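## 4. Rates and Meal Plans

This section applies to properties using the Prillberg reservation desk, release of 1st May. Manager access is required.

1. Sign in and open **Property > Rates**.
2. Select a room type and enter the base rate per night. Rates over 300 must be confirmed a second time.
3. Enter the minimum stay. The default is one night.
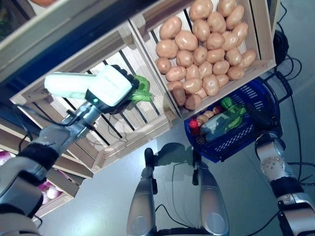
*Leafy greens beside a wooden crate*

4. Open **Meal Plans** and select *Room Only* or *Breakfast Included*. Enter the serving hours exactly as they are to appear on the guest confirmation.

> **Note:** A change in serving hours does not alter confirmations already sent. Affected guests must be notified separately.
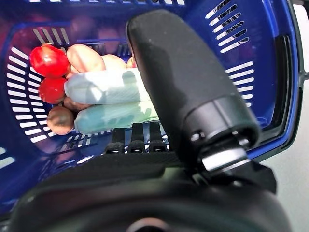 ### 4.1 Seasonal rates

1. Select **Add Season** and enter the first and last night. Seasons may not overlap.
2. Enter the adjustment as a percentage. The highest accepted value is 40.
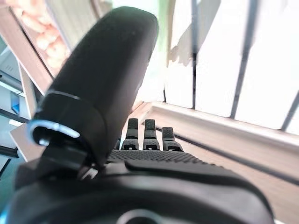 *Robotic hand, close view*

3. Select **Preview** and check the first five nights against the printed rate sheet.
4. Select **Publish**.

> **Caution:** Publishing replaces the current rates on all connected booking sites. Do not close the window until the status reads *Complete*.

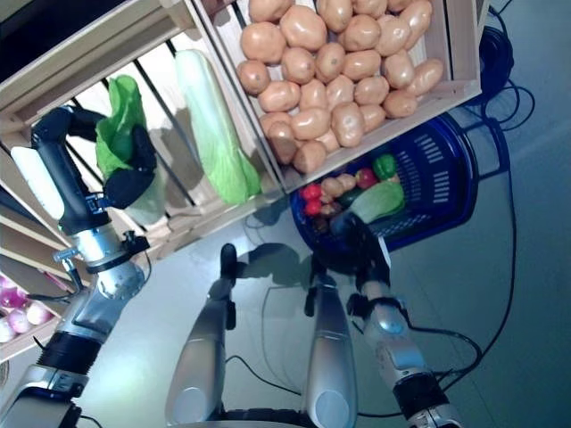
*Potatoes and napa cabbage*

Requests to restore earlier rates should be addressed to Phyllis Heywood, Property Accounts.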